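# How to Fold a Small Towel So It Stays Folded

Filed under: Linens, Minor Victories
Updated 2021-07-18

I've been folding towels the wrong way since 1993, the year I moved into my first apartment with two towels and a shelf to put them on. They went on the shelf in a heap, and the heap was fine. Then came more towels, a spouse, and a linen closet with a door that has to close, and the heap stopped being fine.

What follows is the method we use now for small plush towels: hand towels, face towels, the fuzzy ones with a cartoon on them that somebody gave you and that you've grown fonder of than you'd admit. It works on bath sheets too, but you'll need a bigger table and a better mood.

## What you need

- A stack of clean, fully dry towels
- A flat surface at hip height, in a light color if you have one, so you can spot lint
- Your hands, recently washed
- No fabric softener, ever, but that's a different page

Skip the folding boards. I bought one called the Betell, which is a sheet of plastic with hinges, and it folded exactly one size of towel. We don't own that size.

## Step 1: Make sure it's dry

Fleecy towels lie about this. The outside feels dry while the thick part at the border is still thinking it over. Pinch the edge between finger and thumb and hold it there for a bit. If it feels cool, back on the rack it goes. A damp towel folded into a tight stack will smell like a locker room by the end of the week, and it'll share.

## Step 2: Find an edge and pick it up

Don't grab the middle. I know the middle is right there. Pick up a towel by the middle and you get a limp ghost with four corners pointing in four directions, and you'll spend the next minute turning it over looking for the short side.

Feel along the cloth until you reach the border. On plush towels it's usually thicker or fluffier than the rest, so you can find it without looking. Take a small pinch there and no more. A fistful puts creases in the pile that you'll have to smooth out later.

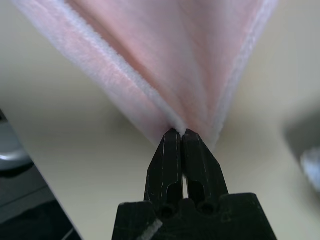 *A small pinch is plenty. Look for the paler, fluffier trim along the edges.*

Once you have one spot, slide your other hand along the border until you hit a corner. Hold that. Now run the first hand along the short side to the next corner. You should have a towel hanging from two neighboring corners like a very small movie screen. If it's hanging like a kite, you've got opposite corners. Let go of one and try again, and don't let anyone see.

## Step 3: One shake

Give it one good snap. This lifts the pile and gets rid of the loose fluff, some of which will land in your coffee. Two snaps are allowed for anything that has been at the bottom of the basket. After that you're just exercising.

## Step 4: Lay it down, picture side under

If your towel has a printed design, put it face down with the picture at the end farthest from you. If it's plain, face down means whichever side you like less.

Smooth it from the center outward with your flat palm. Go with the pile, the way you'd pet a cat. Going against it leaves dark streaks that don't matter at all and will bother you every time you open the closet.

Square up the corners now. A towel that starts crooked gets more crooked with each fold, and by the third one you have a trapezoid.

## Step 5: Fold in half, then in half again

1. Bring the near short edge up to meet the far one. Line up the borders before you let go.
2. Press lightly along the fold. Lightly! Plush cloth doesn't take a crease, it takes offense.
3. Fold side to side, left over right.
4. Check which way the picture ended up. It should be on top. If it isn't, turn the whole thing over and tell people you meant to.

Where the picture lands depends on where the factory put it, and factories have their own ideas. Our Verska towels have the design down in one corner, so it comes out off to the side however I fold them. I've made peace with this. If yours is in the dead center of the cloth, fold in thirds lengthwise in place of the second half-fold and it'll sit properly on top.

For the thick ones, stop after two folds. A third turns them into a throw pillow.

## Step 6: Stack by size, then by color

Put the towel you just finished flat on the table and set the next one right on top, folded edges all facing the same way. Folded edges go toward the front of the closet. Loose edges go to the back, where they can do as they please.

Color order is up to you. I put green under pink for no reason except that the green ones run a little bigger on our shelf, and a bigger towel on the bottom makes a steadier pile. My spouse sorts by age. We have separate shelves.

If a bit of the lower towel sticks out along one side, leave it. You can square the whole stack with both palms when you've finished, the way you'd tap a deck of cards.

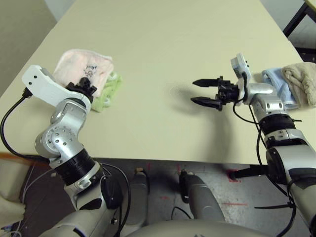

## Step 7: Move the stack without losing it

Slide one hand, palm up, all the way under the bottom towel. Put the other hand flat on top. Carry the stack level and don't stop to answer the phone.

The limit for one trip is 9 small towels. I've tried ten. The tenth one rides on top looking confident until you reach the doorway.

## Troubleshooting

**The towel springs open.** It's probably new. Fresh plush is stubborn and calms down after a few washes. Until then, keep it at the bottom of the pile and let the others sit on it.

**The edges don't line up.** The border has shrunk faster than the middle, which cotton trim likes to do at a hot setting. Tug the short sides gently while the towel is still a bit warm from the dryer. If that fails, fold the uneven edge inside, where it becomes a secret.

**There's fluff all over the table.** Wipe it with a barely damp cloth. Then fold that cloth some other day.

**Someone in the house keeps pulling from the middle of the stack.** I have no fix for this. Malcolm Rowbotham wrote in after the last version of this page to suggest two shorter stacks side by side, and we've been doing that since July. It helps. The shorter stacks get knocked over too, but there's less to pick up.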